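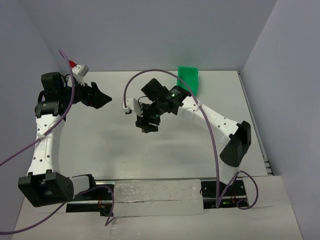 Tuesday, July

Started at 9:15. Tsion had the bench until then for cable work.

Plan for the day was the stand-up task: pick up a block lying flat, set it on end, let go, back off. It is the stand-in for putting a cereal box back on a shelf, or a carton of screws back on a stock rack in the shop. Anyone can do it half asleep. We have been at it since before the holiday.

Using the Curley policy, same weights as last week. Log starts at episode 3767.

Morning block, 10 tries, green block, start position within a hand's width of the middle of the table. Seven good. Two dropped during the turn. One stood up and then got knocked over when the gripper opened. That last kind bothers me more than the drops. The fingers open wider than they need to and the angled part catches the edge. Mercy Simiyu had already put a note on this in the Lurken tracker and I had not read it. She wants a limit on opening width for the release step only. Agreed, will try it tomorrow.

Second block, same again but with the start position close to the back wall. Much worse. Four good. The wrist has to come in steep and the arm runs short of room. Twice it pushed the block up against the wall and used the wall to tip it upright. I marked those as good because the block ended up standing, but Tsion thinks they should get their own column. In a kitchen the wall would be a backsplash or a row of jars. Added the column, "wall assist," and moved them. So two clean, two wall assist.

Handover between arms: tried it after lunch. The left arm holds, the right takes the far end, left lets go. Slow. Best time was 159 seconds from start to release, and I timed myself doing the same thing one-handed at under two. The policy spends most of it hovering. It gets near the block, stops, moves a finger's width, stops. Løken had the same thing in his towel runs and put it down to demos where the operator was thinking. I went back through some of ours and he may be right. There are long pauses in the demos I recorded after 4 p.m., fewer in Mercy's. Need to trim or re-record.

Cables. The purple ones still want watching. The right one has to go over the wrist and down the outside of the base, and if the loop is too short it pulls when the wrist rolls. Leave slack. If you move the base, redo the loop before you power up.

Question from the Ondness people, by email: can it do a household chore yet, yes or no. They would like something they can put on a slide. My answer for now:

Putting one known object upright on a clear table, yes, most of the time, slowly. Putting away groceries, no. Restocking a bin in the shop, no, unless someone sets the parts out for it first, and then that person could have filled the bin. I would not leave it running alone with anything that breaks.

Tsion would say it a bit more kindly. She thinks shop work comes well before kitchen work, as the parts are the same every day and you can bolt a fixture down. I think that's right but it still has to let go of things without knocking them over.

To do:
Opening width limit on release (Mercy's note)
Trim pauses in my afternoon demos
Repeat the back wall runs with the start position moved forward a little at a time, find where it goes bad
Try a heavier block
Reply to Ondness

Shut down 5:40. Both arms parked, logs copied over.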